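Fonura Lidded Cookware

README

Contents

This folder holds material on covered pans and their lids, put together for people who study how lids are lifted and set back. It covers saucepans with a center knob. Frying pans, stockpots and anything with two side handles are in the Falside folder and use a different naming scheme.

Size: 3,000 stills
Pan types: 2
Stills per sheet: 30
Lids: glass
Labels: pan body, lid, knob, handle, pad

The table and pad

Every pan goes on the pad before the lid is touched. The handle should point to the front edge of the table. If a pan has been turned by more than a little, put it back and start the sheet again. Wipe the lid before each sheet. Fingerprints near the knob were a problem in the May batch and those sheets were removed.

Navy saucepan, glass lid, blue knob

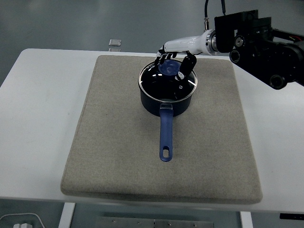
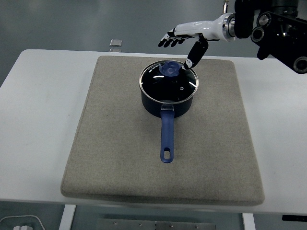
Grønli, August 2018

The navy saucepan is the one used most. Its lid is clear glass with a metal rim, and the dark inside of the pan shows through. The knob is a translucent blue, and the long handle has an oval hole near the end for hanging.

Labeling notes

Overhead light leaves white streaks on the glass. Do not label these as part of the lid pattern or as scratches. Label the knob separately from the lid, even when it is partly covered. The metal bracket between pan and handle counts as handle. The hanging hole is not cut out of the handle outline.

A lid is "on" when the rim sits level all the way around. Anything else is "off" or "tilted". Use "tilted" if one side is still touching the pan.

Known issues

Lid state is missing for 2 sheets in the Nadport part. The handle and the body were labeled as one object in the oldest sheets, and these have not been redone.

Pad color is given as beige throughout, including where the light makes it look gray.

Changes

Knob label added. Stockpots moved to Falside. File names no longer contain spaces.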